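Grernach Scooping and Portioning Kit – Frequently Asked Questions

Answers to what buyers and trial customers ask us most. For anything else, write to Dela Darko on the support desk.
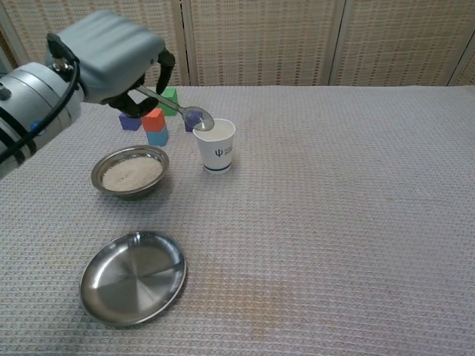
What do I get when I order?
The kit is software plus a fitting visit. You get a license for one arm, a padded sleeve for the gripper, a set of practice tasks and up to 30 hours of remote help. The arm itself is not included.

Does it need special utensils?
No. It works with ordinary metal spoons, bowls and cups. Very short handles are a problem – the fingers need enough to hold on to.

What foods can it handle?
Dry and loose foods such as rice, lentils and oats work best. Thick foods like yogurt are supported but slower. We don't support soup or hot drinks.

Do I have to clear the table first?
You don't. Leave other items where they are, as long as the arm has a free path between the bowl and the cup. Tall bottles right next to the bowl should be moved.

Will it spill?
Sometimes. Expect a few grains on the table during the first week of tuning. A cloth under the work area makes cleanup easier and stops light cups from sliding.

How do I clean the sleeve?
Take it off and wash it by hand in cool water. Let it dry fully before you put it back on. We suggest keeping 2 sleeves so one is always ready. Spares cost $20 each.

Which version should I buy?
Cililen is the single-task version and moves food from one container to another. Ruawai adds task switching and lets you record your own motions. Most labs start with Cililen and upgrade later. The upgrade is $185 and your saved settings carry over.

Can it feed a person?
No. The kit is sold for research and for portioning work only. Please don't use it near anyone's face.

Is there a trial?
Yes, through Brevisus, our distributor. Trial units are booked up until November, but you can join the list now. Send them your arm model and the firmware version with your request.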